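Giving up sugar in tea

6 March 2018
14 comments

I took two spoons of sugar in every mug of tea from the age of eight until last winter. I drink a lot of tea. My mother did the sum for me on the back of an envelope once and I put the envelope in the recycling.

What made me stop was a dull thing. We ran out of sugar during the bad snow, the road down to Jallbridge was closed, and I had plenty of tea bags and nothing to put in them. I drank it plain for a few days and complained the whole time. When the road opened I bought sugar along with everything else, came home, made a mug the old way and found it too sweet. I finished it, but I noticed.

So I decided to do it properly. I gave myself 30 days. A few people have asked how it went, and I said I would write it up.

The first week was the worst. The tea tasted thin and a little like wet cardboard. I had been buying the cheapest tea in the store for years and the sugar had been covering for it. Around the fourth day I also had a headache, though I was sleeping badly then and it may have had nothing to do with sugar. I was short with people at work. I ate more toast than usual, with jam on it, so I can't claim the sugar left my life. It moved.

The second week I changed the tea. I bought a loose black tea from Kovalchuk, the small grocery by the bus station, and made it in a pot. Loose tea is a bit more work and you have to do something with the leaves afterward (mine go on the roses). It has a taste of its own, though, and that gave me something to pay attention to. I also learned that I had been leaving the bag in far too long. With two spoons of sugar you can stew tea until it is the color of a boot and never notice. Without it, four minutes is plenty for me, and three is better if I'm using the small pot.

Milk matters too. I use less of it now. A lot of milk in unsweetened tea tastes chalky to me, and I know people who feel the exact opposite.

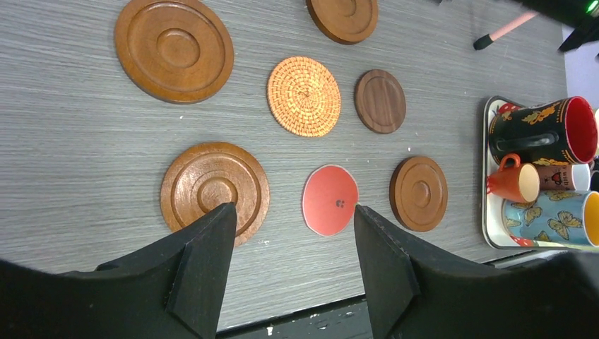
Eluned Ifans thinks I went about it the wrong way and told me so when she read a draft of this. She cut down by half a spoon every two weeks, and by the time she reached nothing she hadn't minded any of it. Stopping all at once, she said, is why I was miserable and ate a jar of jam. She is probably right about the jam.

I did try cutting down, years ago. The trouble was that half a spoon is hard to judge, and my half spoons got bigger through the week. By the end of the month I was back to two and telling people it was one and a half. Some people can manage a slow taper and I am not one of them. If you are, do it that way. It sounds more pleasant.

The third week was when it changed. I don't remember a particular mug. I just stopped thinking about it in the mornings. The afternoon one was harder – I think I used it as a snack, and without the sugar it was only a drink. I started having an apple or a piece of cheese with it and that took care of most of it.

Visiting was the other difficulty. People who have known you a long time make your tea the way they have always made it. Tamara Zinchenko has been putting two sugars in mine for as long as I've known her, and she had it stirred and on the table before I had my coat off. I drank it. I decided early on that I wasn't going to turn down a cup somebody had already made for me, and I had three or four sweet ones that month on those terms. They didn't set me back. They did taste stronger each time, and the last one I could only get halfway through. 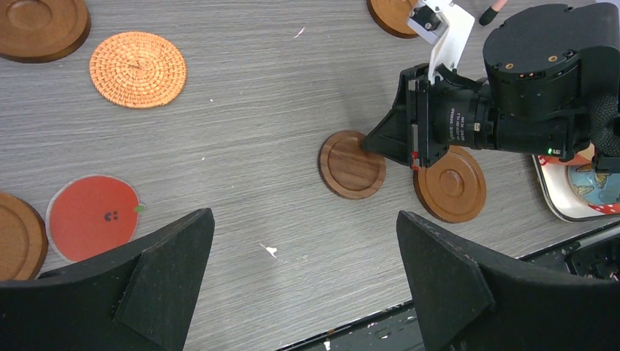

I did not use sweetener. I had some tablets in the cupboard from a previous attempt and threw them out in the first week. They keep you used to the sweetness, and I don't like what they leave at the back of the tongue. Honey I count as sugar.

As for results, I didn't weigh myself and I don't feel any different in general. I sleep the same. My dentist had nothing to say on the subject. The one real change is that other things taste sweeter than they did. Store-bought cookies are a bit much now, and I have gone back to plain yogurt, which I used to think of as a punishment.

Coffee is a separate matter. I drink one cup a day, with one sugar, and I have no plans to change it.

I still have most of the bag I bought after the snow. It will go into marmalade if I can find decent oranges this late, and if I can't it will keep.

14 comments
37 shares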